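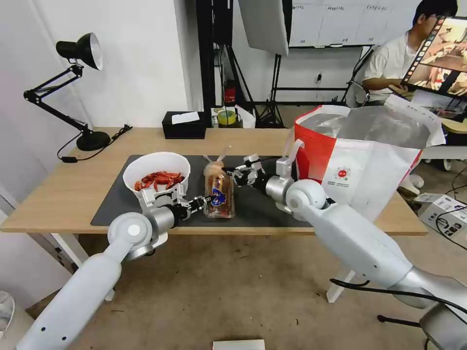 When I moved to Clallby, I believed I could cook for one person. I could not. I cooked for four and ate the same stew until I was angry with it. This is a story about small portions, and about two women who taught me to buy less.

Kerstin Rønning has kept a grocery shop on Segura Street for many years. She sells onions one by one, and she will cut a cabbage in half if you ask her. "People are shy to ask," she told me. "They take the big bag, and in July I see them put it in the trash."

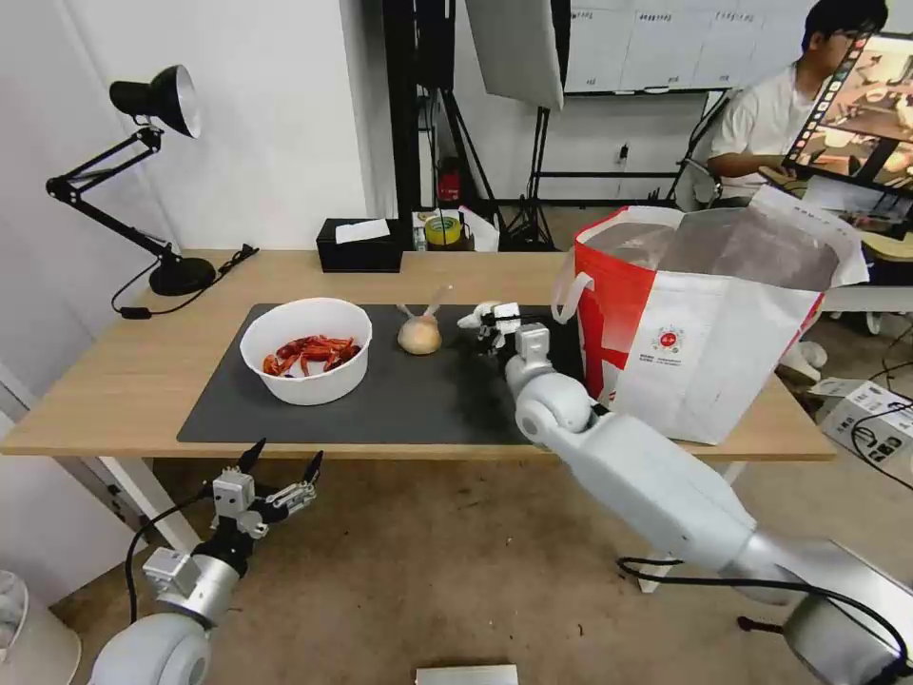 Her advice is simple. Write down what you ate last week, and do not write what you wish to eat. I did this for one month. My list was short and a little sad, but my shopping became cheaper by 70 crowns a week.

The second teacher is Giuliana Cusi, who gives evening classes at the Haltari community kitchen. Her students are mostly students and widowers, and she is equally strict with both. She does not like recipes that begin with a whole chicken. She likes bread that can be frozen in slices, and soup that takes only one pot.

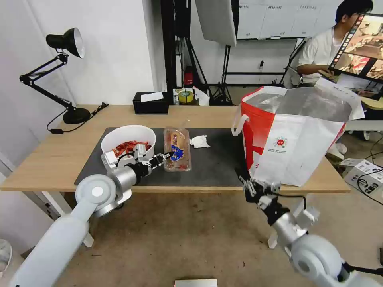 A bread or pastry item in its clear container, on a dark gray mat.

I asked her about snacks, because this is my weak point. She did not give me a speech. She said to put some on a plate, close the package, and sit down at the table. Eating while standing, in her opinion, is how a person has dinner two times. 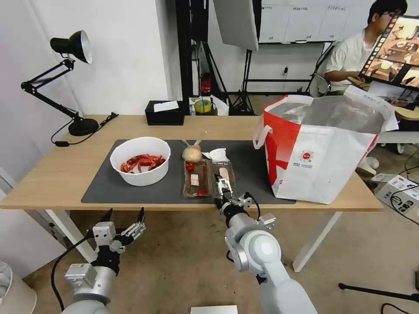

Crawfish in a white bowl, with a wrapped bun and sliced ham nearby.

Now I cook on two evenings and eat from the refrigerator on the others. Sometimes I invite my neighbor, and then I must again learn how much rice is enough for two. Kerstin says one cup. Giuliana says one cup is too much, and they have not agreed about it yet.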